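论公差标注的滥用

一张图纸上如果有一百个尺寸,其中真正决定零件能否工作的,通常不超过十个。余下的尺寸只需说明形状,按一般公差执行即可。多数设计人员都同意这一点,但多数图纸并不是这样画的。

笔者在过去几年里审过一批外协加工图纸,涉及支架、法兰、壳体和若干种垫块。以其中一套输送装置的图纸为例,全套标注尺寸1171个,单独给出公差的有694个。逐一核对装配关系之后,能够说出功能理由的不到一半。其余的公差从何而来,设计方的答复大致有两种:沿用旧图,或者“严一点总没有坏处”。

第二种答复值得认真反驳。公差收紧的代价并不是线性的。一个孔径从一般公差收到H7,工序上要由钻孔改为钻后铰孔;再收到H6,往往要上镗床或磨床,检具也要随之更换。图纸上只改动了一个字符,车间里增加的是一道工序、一次装夹和一份检验记录。报价单不会逐项列出这些内容,它们被摊进单价,设计方看不到,便以为不存在。

Rautiainen厂的一份报价可以说明问题。同一件铝合金支架,原图八处孔位均标位置度0.05,修改后只在两处定位销孔保留该要求,其余放宽到0.3。材料、批量、交期均未变动,批量为400件,修改后的单价明显下降,装配合格率没有变化。放宽的六个孔是螺钉过孔,本来就留有间隙,位置度0.05对它们没有任何意义。

还有一种更隐蔽的滥用,即公差与基准脱节。图上给出很严的平行度,却以一个毛坯面作基准;或者给出同轴度,基准轴线的长度还不到直径的一半。这样的要求在测量上不可重复。两名检验员各测一次,得到两个结果,都不算错。此时争论零件是否合格没有意义,应当退回去讨论图纸是否合格。 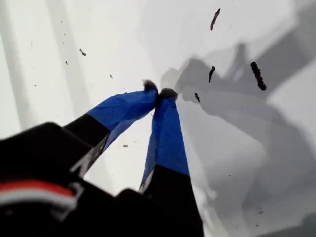
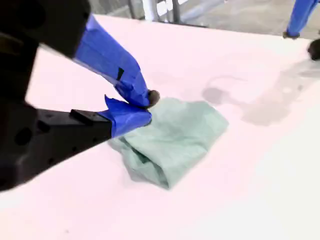 Chandrasekhar Mudaliar

基准的选择应当服从装配,这是教科书里的话,执行时却常被加工便利所取代。设计人员习惯从图框左下角的那个角点开始标尺寸,一路标到右上角。对于编程人员,这种标法确实方便;对于装配,它意味着两个配合孔之间的距离要由两个坐标尺寸相减得出,误差随之叠加。若孔距才是功能尺寸,就应直接标孔距,并以其中一孔为基准。

有人会说,现代加工中心的精度足够高,链式标注与坐标标注的差别已可忽略。这个说法混淆了机床定位精度与零件精度。零件从夹具上卸下后,内应力释放,薄壁处会变形;翻面加工时,二次装夹又引入新的偏差。Fustby线上的一种薄壁壳体,机内测量全部合格,卸下放置一夜后复测,端面平面度超差的占了相当比例。机床没有问题,工艺也没有明显失误,问题在于图纸对自由状态和约束状态未作区分。该壳体装配时由八颗螺钉压紧在刚性底座上,自由状态下的平面度本可放宽许多。按标准注明约束条件,并写清拧紧力矩和顺序,争议就消失了。

一般公差的使用也需要澄清。不少图纸在标题栏注明“未注公差按中等级”,随后又在图中把同样数值的公差逐一写出。这种重复看似无害,实则破坏了图纸的层次。检验员通常把单独标注的公差视为须逐件检查的项目,把未注公差视为抽检项目。全部写出,就等于全部要求检查。Trasham的检验室曾按此统计工时,一件普通垫块的检验时间超过了加工时间,原因仅在于图上多写了一圈数字。

反方向的错误同样存在。真正关键的尺寸淹没在大量同等严格的标注之中,加工方无从判断轻重,只好平均用力。精力分散到几十个无关尺寸上,那一两个密封槽深度反而没有得到应有的控制。Benix泵体的渗漏返修查到最后,槽深的实测值偏在公差带边缘,而同一张图上一处外观倒角的公差比槽深还严。加工者按数字大小安排工序,先保了倒角。

笔者的建议并不新鲜。第一,出图之前先列功能尺寸清单,每项写明对应的配合件和失效后果,写不出后果的,从清单中删除。第二,清单以外的尺寸一律按未注公差处理,如需例外,由提出者签字。第三,公差值取自尺寸链计算,计算书随图归档。第四,沿用旧图时,旧公差不自动继承,须重新过一遍清单。

其中第四条阻力最大。旧图经过生产验证,改动似乎意味着承担风险。但旧图被验证的只是“按此加工能够装配”,至于放宽之后能否装配,从未有人试过。以此为由拒绝修改,实际上是把当年某位设计者的随手一笔当成了试验数据。

尺寸链计算也常被认为过于繁琐。三至五环的链,用极值法手算不过几分钟;环数再多,可用均方根法,前提是各环大致独立、过程稳定。小批量生产不满足后一条件,应当退回极值法,或者在装配中设调整垫片。调整垫片在一些设计人员眼里是设计不到位的表现,笔者不同意。用一片可换的垫片换掉四个零件的磨削工序,账很容易算清。

至于软件自动标注,目前的做法是把模型中的全部特征尺寸导出,再由模板赋予默认公差。默认值由谁设定、依据什么,往往无从查考。笔者见过模板里的默认值精确到小数点后三位,仅仅是显示位数设成了三位。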